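Back from the Nillemum open lab

I finally made it to the open afternoon at Nillemum, after missing it two years running (once because of snow, once because I got the month wrong and only noticed in the parking lot). If you've never been, it's a long low building behind the Rikmont bus depot, and the sign is on the wrong side, so you walk all the way around before you find the door. Coffee was at the far end. I went there first.

They had split the place into stations and you could wander as you liked. I gave the walking robots ten minutes and then spent pretty much the whole rest of the day in the Tsuchiya room, where they're working on a method they call Clisska. I'd read the short write-up in January and had the wrong idea about it, so this was a good afternoon for me!

The short version: they teach a robot arm to do tabletop chores by having people do the chores first, holding a two-fingered gripper in their own hand with a camera mounted on it. No arm anywhere near it. You squeeze, you pick the thing up, you put it in the basket, you let go, and the recording becomes one demonstration. They have 2,231 of those so far. The part I'd missed in the write-up is what happens next, when a filter goes through and throws out the ones it thinks will hurt. It kept 1,818. I asked if the rest were fumbles, and no, plenty of them were clean pickups. What they had in common was hesitation. Somebody reaches, stops in the air to think, and then carries on, and the arm learns the stopping part very well indeed. They showed us a clip of an early version hovering over a sponge like it was trying to remember a phone number. Big laugh from the back of the room.

So the result, as it was told to us: training on the filtered set beat training on everything, on the same tasks, with less data. They then cut the set down again to 891, picked for variety of starting positions, and that one came out nearly level with the larger filtered set on putting things into a basket and clearly worse on taking things out. They don't have a good explanation for the second half. I liked that they put it up on the wall anyway, with a big question mark next to the bar.

My own theory, which I offered to anyone standing near me, is the rim. Going in, you can come from above and be sloppy. Coming out, you've got sides all around you, the fingers need room to open, and a start that's slightly off gets punished right away. One of the people running the station said they'd thought of that too and had tried it with 3 different containers, and the gap stayed, though it shrank with a shallow tray. So maybe I'm partly right? I'm taking it.

You could have a go yourself, and of course I did. The gripper is heavier out front than you'd guess and I kept tipping it down without noticing. The fingers open wide, and the trick (they tell you this about four seconds too late) is to have them open before you start moving in. I did everything wrong that a person can do. Reach, stop, think, reach again. My runs were put through the filter on the spot and it rejected every one of them except the last, which I will be putting on my résumé.

A few loose notes, mostly for myself:

The filter never sees the finished task. It works from the motion and the camera view together, so a run can be dropped even though the object ended up in the right place. There was a fair bit of arguing about this in the room, and I still can't decide if I like it.

All the testing they showed was done on tables in that one building. They were upfront about it and said kitchens are next – real ones, with clutter and bad light. I'd love to see the question-mark bar again after that.

Lighting came up a lot. Somebody asked if the recordings were made with the blinds up or down, and the answer was both, on purpose.

The handout has a nice page on how they line up the gripper's view with the arm's view, and I haven't gotten through it yet. If I manage it before next year I'll write it up.

Getting home took forever, the depot bus only goes twice after six. Bring a snack. The coffee at the far end is free but the cookies were gone by three.

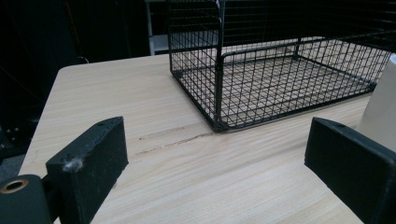

Marla: I was in the afternoon group too and I don't buy the rim theory. If it were only the sides, the shallow tray should have closed the gap completely. I'd look at how the smaller set was picked, since choosing for varied starts could easily leave you with very few runs that begin down inside a container. Did the handout say anything about that?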